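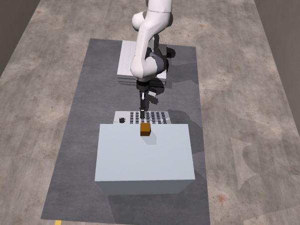

Nazar Kovalchuk wrote:
> The member's travel return lists 1,027 dollars for the Prerau trip. The
> register has 1,872. Which one was tabled?

The register figure was tabled in April. The return omits the charter leg, which Punik invoiced separately.
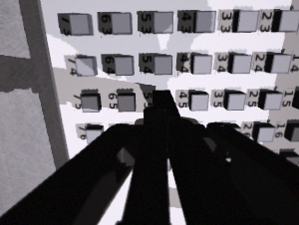 Daryna Marchuk asked off-list whether the charter counts as a gift under the code. It does if the lobbyist paid - see section 2 of the guide.

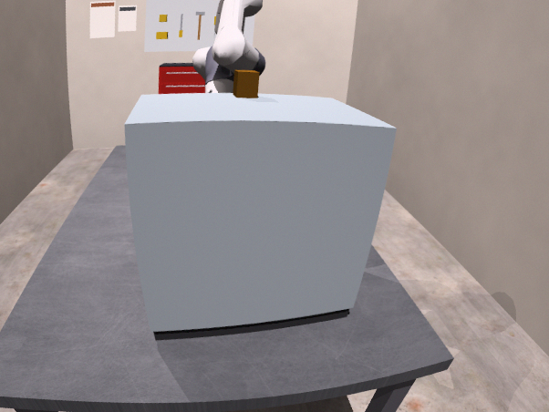
Sponsored travel has to be declared by the member, whoever books it. The return form has one line for the lot. Put the charter on that line and it sits there like the little brown-orange block on top of that big box, with no label to say what it is. I would split the line.
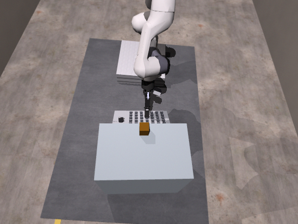
Orest Tymoshchuk
List moderator, Disclosure Working Group

Corrected return still outstanding. Nakton's cheque for 662 is a separate matter, please start a new thread.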